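The 13 bus is back, and it goes all the way to the lake again

November 20, 2023

If you live on the east side of Ollance you probably heard it before you saw it. I was standing in my kitchen with a piece of toast when the old familiar wheeze came up the hill, and I went out on the porch in my socks to make sure. The 13 is running again!

For anyone who moved here in the last year, the 13 used to be the bus that went from the train station, up through the east side, past the high school and out to the lake. Kvaran, the company that runs all our buses, cut it back in September of last year and told us to take the 10 and walk the rest. The 10 is a perfectly nice bus. It also stops at the bottom of the steepest street in town, and I've carried groceries up that street in January, so I have opinions.

The new 13 is almost the old 13. It starts at the station, same as before, and it still makes that odd little loop behind the post office. The difference is in the middle. It now skips the stop at the paint store and picks up in front of Flimia instead, the bakery with the green awning. I think that's a good trade (I would think that, I'm in there three mornings a week). If you're used to waiting by the paint store, walk one block toward the river and you'll see the new sign.

Buses leave the station every 30 minutes on the old schedule sheet, but please throw that sheet out. The new one has them every 40 minutes during the day and every 20 in the early morning and right after school. The last bus back from the lake leaves at 9:10 at night. I missed it once in the old days and had a very long time to think about it on the walk home, so write that one down.

Kvaran put out a short notice saying the route is on trial until spring. They want to see 300 riders a day to keep it as it is. If they get to 400 they'll look at adding buses on weekends, when right now there are only a handful and none of them before ten in the morning. I asked at the ticket window how they plan to keep track, and the answer was that the drivers tap a button for every person who gets on, and the tickets get added up at night. So if you have a pass, still tap it, even if the driver waves you through. A wave doesn't go into the total.

Speaking of tickets, you can still pay with cash, exact change only. You can also use Mimix, the phone app that the trains switched to over the summer. I've been grumpy about Mimix since it logged me out on the platform twice in one week, but it worked fine on the bus this morning. The fare is the same as on every other line, and a transfer is good for an hour and a half. Kids under six ride free with a grown-up. Dogs are fine if they're on a leash, and folding bikes are fine if they're folded. Regular bikes have to go on the front rack, which holds two.

A few things I noticed on my first ride, for what they're worth. The heat was on full and I had to take off my coat, scarf and one sweater before we reached the school. The stop announcements are still set to the old route, so a calm recorded voice told us we were at the paint store while we were looking straight at a window full of cinnamon rolls. Everybody laughed. The driver said it would be fixed this week. And the shelter by the lake still has no bench — it was taken out for repairs when the route closed, and the city says a new one is on order. Until then there's the low stone wall, if you don't mind a cold seat.

The parking lot at the lake is staying open, by the way. There was a rumor going around that the bus was coming back so the lot could be closed for the winter, and I got four messages from readers asking me. I called the city to check and was told there's no such plan. The lot gets plowed the same as last year, and the gate closes at dusk the same as last year too.

I know some of you on the west side are reading this and wondering about the 10. Nothing changes there for now. It keeps its stops and its times. A couple of people at the station told me they're worried it will lose a bus or two if the 13 does well, and I put that to the woman at the window as well. She hadn't heard anything either way. When I know more I'll post it here.

There are paper schedules in the rack inside the station, at the library desk and next to the register at Flimia. The ones at the library were already down to a thin stack yesterday. If you want to tell Kvaran what you think of the new route, there's a comment box at the ticket window and a form on their website, and the form asks for the stop you use most, so have that ready.

I'm riding out to the lake again tomorrow with a thermos and a better plan for my sweaters. Say hi if you see me.

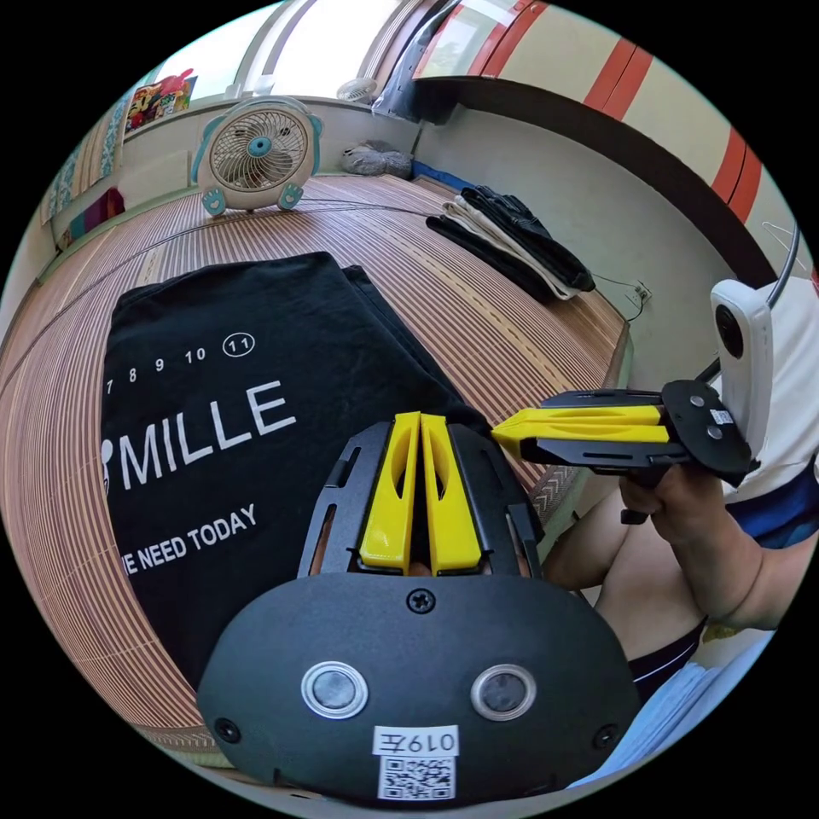 Also this week

The library is closing early for two evenings while the upstairs carpet gets replaced. The book drop stays open, and anything due on those days gets an extra week.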